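Notebook, May, second entry
Cutting fluid trial, Prumia concentrate vs. what we already use

Started the drilling comparison at 7:40. I am writing down my doubts first so that I can't pretend later I didn't have them. The Prumia sheet promises longer drill life "in most ferrous materials" and gives no test conditions at all. No speed, no feed, no hole depth, no material grade. The Bomar sheet for our current fluid is hardly better, but we have two years of our own tool logs behind that one.

Mix
Both sumps drained and wiped. Prumia mixed at 4 percent by refractometer, which is the low end of what they recommend. Their rep wanted it richer. Of course he did, he sells it by the drum. Bomar mixed the same. I don't trust the refractometer factor printed on the Prumia label, so I kept a sealed jar of the mix on the shelf over the sink to check by acid split. Don't throw it out.

Drilling
Same drill type from the same Garnutley box for both fluids. Through holes, no pecking. Stopped each drill when it squealed or when the burr on the exit side caught a fingernail, whichever came first. I know the fingernail is a lousy gauge. It is the same fingernail on both sides of the trial, that's the best I can say for it.

Bomar, first drill: 152 holes.
Prumia, first drill: 164 holes.

So that's a gain of 12 holes and I can already hear it being called an improvement. One drill each. I have seen two drills out of the same box differ by more than that with nothing changed. Until we have at least four more per fluid I'm calling it even.

Also, the shop warmed up a lot between the Bomar run in the early morning and the Prumia run after lunch. Next time alternate them.

Residue
The claim I'd most like to believe is the one about parts drying clean with no wash. We lose a lot of time at the wash tank. My problem is that "clean" on the Prumia sheet seems to mean "looks clean." A thin film doesn't show on a dark part, and it will still lift paint. Wants a proper wipe test with white cloth, and a tape test after coating, on flanges with the two mounting holes as well as on flat stock.

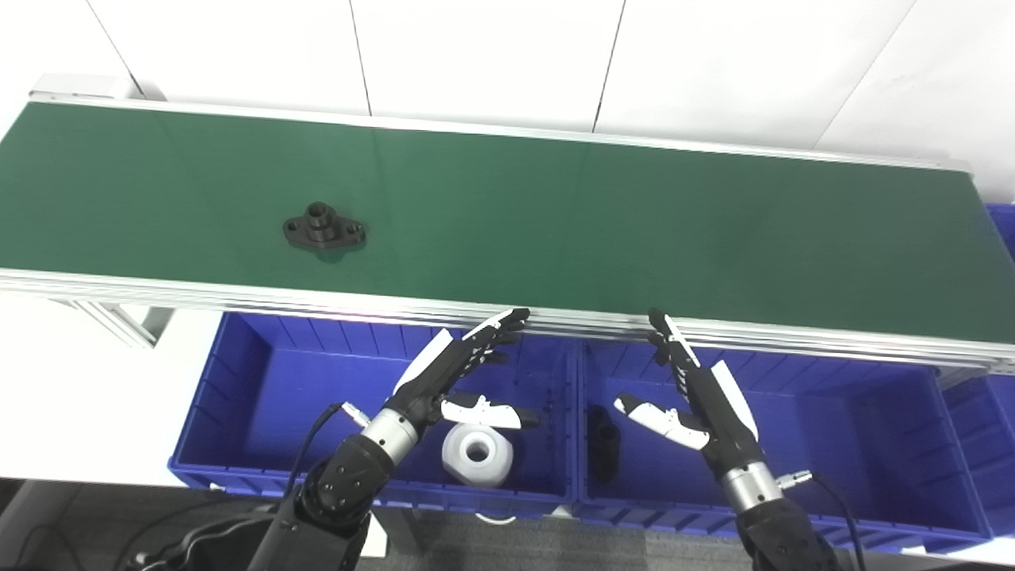 Smell and skin
Prumia smells faintly of almonds. Don't like it, can't say it matters. No itching so far, but one shift proves nothing. Bomar took weeks before anybody complained.

Cost
Sorrentino quoted the Prumia at a price that only makes sense if the drills last a third longer. Not 12 holes longer. They also want us to commit to almost 1,000 liters a year to get that price, and I doubt we use that much. Check the purchase log before anyone signs.

To do
Four more drills per fluid, alternating.
Acid split on the jar.
Ask Prumia for the actual test report. If they send the brochure again, drop it.
Look at the sump after it has sat over a long weekend. Tramp oil, smell, slime on the walls.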